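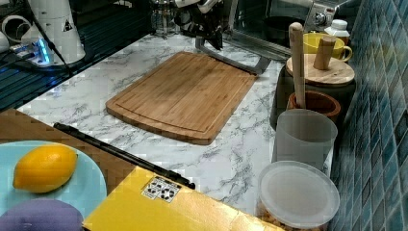

A bamboo cutting board on a kitchen counter, with a French press behind it.

Former fighters leave Drimero camp for second stage of surrender program

A group of 128 former members of armed bands operating in the hills north of Hodeo was moved on Friday from the Drimero reception camp to a training center outside Drunetti, the district security office said.

The transfer opens the second stage of the district's surrender program. In the first stage, people who turn themselves in are registered, fingerprinted, interviewed and given a medical check. Weapons are logged by serial number where one is legible and stored under seal until a magistrate signs the order for their destruction.

Ratih Sopacua, who coordinates the program for the district, said the transfer list had been cleared by the prosecutor's office. Persons under investigation for killings or kidnapping for ransom were left off it and remain at Drimero.

"Registration does not cancel a criminal case," Sopacua said. "Anyone with an open file stays where the court can reach them."

The convoy left Drimero at 6 a.m. under army escort and used the river road. The hill road through Rahman is still closed to civilian traffic after dark, and the security office gave no date for its reopening.

Under the program rules, each participant stays at the Drunetti center for 40 weeks. Courses are offered in masonry, pump repair, tailoring and catering. Participants receive meals and lodging but no cash allowance until they are released to a home village, and release requires the written consent of the village council. Two councils in the Rahman area have so far refused consent. Their objections will be heard in December.

The office said 1,815 rounds of ammunition and 40 rifles had been handed in at Drimero since the camp opened. It did not say how many of the rifles were in working order.

Farmers' groups in Hodeo have asked for a separate fund for households that lost livestock or paid ransom. A draft regulation on compensation is with the district assembly. It sets claims by household and requires a police report, a condition the groups want dropped for incidents in villages that had no police post at the time.

A further transfer from Drimero is planned once the remaining interviews are finished. Families seeking information on relatives in the program may apply in person at the security office in Hodeo between 8 a.m. and 2 p.m.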